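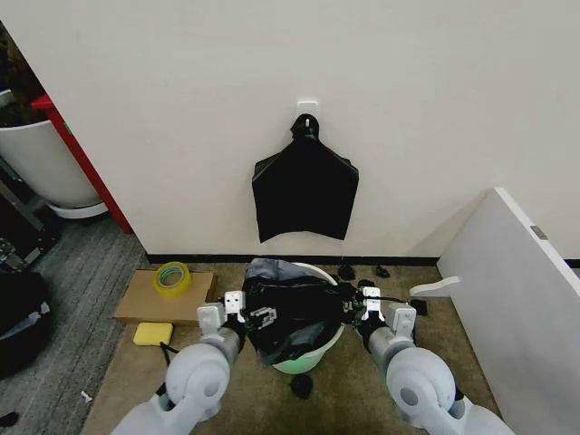 3/12/24. Borkell wrote back. Finally. Two pages to say no, or a sort of no, and I've read it four times now and still can't find the sentence where they say it. We can have the back issues "subject to terms." Which terms? Attached. Attachment was missing. Emailed, got an auto reply, emailed again. My notes for this whole business are in the same state as that round basin on the carpet, black trash bag all crumpled up inside and bunching over the rim so you can barely see there's a bowl. Have to get it down in order tonight or I'll lose the thread before the call.

So. In order.

The journal is ours. Everyone agrees the journal is ours, even Borkell, they say it in the first paragraph. The title is ours, the name on the cover is ours. What isn't ours is every single article published since we signed, and the scans of everything before that, becuase they paid for the scanning. That's the trick of it. We gave them boxes of paper and they gave us a login.

And the login costs more every year. The library at Stodisbridge dropped it last January. Our own town's library can't afford the journal about our own river. I said that at the meeting and people looked at the table.

Marisol says stop being mad and read the contract. Fine. Read the contract over lunch, soup on page six. What I got out of it:

Term runs to 2030 unless one side gives notice. Notice is 18 months. I had thought it was till 2030 period, so that's good, that's very good, unless I'm misreading "anniversary." Ask Marisol. She used to do this for a living, I just edit pieces about mill dams.

The authors signed copyright over to Borkell, not to us. I knew this. I think I'd made myself not know it. I mailed those forms out myself for years, little sticky arrow by the signature line. Waltraud signed one. I signed one! My piece on the ferry licenses, the only decent thing I ever wrote, and I can't put it on my own website. Well, I can put up the "accepted manuscript," meaning the ugly Word version with the wrong map.

Scans — nothing about the scans at all in the main contract. There's a letter. Somebody has the letter. Waltraud thinks it's in her hall closet.

Called Waltraud. Long call, too long, pasta boiled over. She's against leaving Borkell and I wish she'd just say so instead of telling me about 1980-whatever when they ran it off on a duplicator and stapled it themselves. She thinks free means nobody respects it. Her words were "people don't keep what they're handed." I said people can't keep what they can't open. She liked that less than I did. But she does have a point about work, if we go out on our own somebody has to do the layout and the proofs and chase the reviewers, and right now Borkell does the layout (badly) and we already do all the rest for nothing. She went quiet when I said that last bit. I think she hadn't put it together either. We do the reviewing. We do the editing. The writers write for free. Then the library buys it back.

She's going to look in the closet.

After that, Sircombe. This is the other option and I keep going back and forth. They host small journals, open to anyone, no charge to read and no charge to write. They're not a publisher exactly, more like a shared server with two nice people attached. Spoke to one of them this morning before work, standing in the parking lot with my finger in my other ear. She was patient. Things she said, before I forget:

We could move new issues any time the contract lets us. New authors keep their own copyright, they sign a one page license. She'll send the page.

Old issues, depends on the letter. If the letter only lets Borkell "distribute" the scans then we might still own the paper and could scan again. Scan again!! All of it. She said it so calmly. She said the society in Baumgartner did theirs with one flatbed and a rota, took them two winters.

200 dollars a year for hosting, and they waive it if you can't. I asked what happens if they fold. She said good question and then gave me a real answer, copies held in other places, everything exportable. Borkell has never given me a real answer to anything. I asked them the same thing once and got a brochure.

Permanent links. Need to understand these better. If we move, do the old links break? She said no and explained why and I wrote down "resolver" and nothing else. Ask again.

Then I was late for work.

What bugs me, and I'm going to write it here since it isn't fit for an email, is that I was proud when we signed. I remember it. There was cake. A real publisher wanted us, with a logo and a building, and we thought we'd gone up in the world. Nobody forced us. The rep drove out and said lovely things about the index. I think about the kid who emailed in the fall, high school, doing a project on the flood, wanted the article on the flood. It was $20 to look at it for a day. For one day. She wrote to me to ask if that was a mistake. I sent her the PDF, which I guess I'm not allowed to do. I'd do it again. She never did tell me how the project came out.

Marisol's version of the plan, which she dictated while I was hunting for a pen:

Give notice before summer. In writing, on paper, signed for.
Ask Borkell to release anything older than five years. They may say yes, it earns them nothing.
Write to every living author and ask if they want their rights back. Most won't have noticed they gave them away.
Get the letter.

She makes it sound like a grocery list. I said what about the dead authors and she said one thing at a time. There are quite a few dead authors. Old Mr. whatshisname with the canal tables, his daughter's still in town, I should ask her. Also who gets to say yes for the folks who signed as a group, the school survey people. No idea. Put it on the list.

Also — money. We get a royalty from Borkell. Tiny, but it pays for the hall and the coffee at the spring talk. If we leave that goes. Somebody is going to stand up at the meeting and say coffee, I can hear it already. I ought to have an answer. Bring our own coffee is an answer.

Drafted the author letter after dinner. Too long. Used the word "enclosure" and took it out again, sounded like I was about to start a march. Second try:

"When we published your article, we asked you to sign a form. We would like to change what that form says, and we need your help." Then what they'd be agreeing to, then a place to sign. That's all it needs. I had a whole paragraph on how knowledge wants this and that and it read like a T-shirt. Cut. Maybe keep the line about the library. Yes keep the library, people here care about the library.

Funny thing is I'm less sure than I sound. I like being able to say it's published by Borkell. My brother in law knows that name, he doesn't know Sircombe, no one does. And Waltraud isn't wrong that things put online for free get lost, I've got a folder of dead bookmarks to prove it, that wonderful site with all the tollhouse pictures just gone one day, some guy stopped paying for it or died. So it has to be done properly or not done. Copies at the library, copies at the college if they'll have us. Paper too. I want to keep printing, even if it's a short run for the people who like it in the mail. Waltraud would come around for paper. Should have led with paper! Call her tomorrow and lead with paper.

Found the email from the rep, by the way, the one before the cake. "You will of course retain full access." Access. I must have read that and thought it meant something else.

Things to do tomrrow, mostly before nine:

Attachment from Borkell. Third ask. Copy Marisol so they see there's two of us.
What does anniversary mean. Date we signed, or date of first issue?
Resolver.
Canal tables daughter.
Waltraud, paper, then closet.
Ask the library what they paid the last year they had it, if they're allowed to say. They might not be allowed. That's another thing, the price is secret, every library gets a different one and isn't supposed to tell.
Proofs for the spring issue, which I have not touched, and the footnotes in the tannery piece are a mess from fourteen on.

Phone just went. Waltraud. She's got the letter, it was in with the Christmas ribbon. She read it to me twice. It says "license to reproduce and distribute." Doesn't say own anywhere. Doesn't say exclusive either, I made her check the back. Texted Marisol, she sent one exclamation point and then "DON'T email them yet." Not emailing. Waltraud is going to put it in a plastic sleeve and bring it over at eight, so I need to clear off the table and find the good lamp.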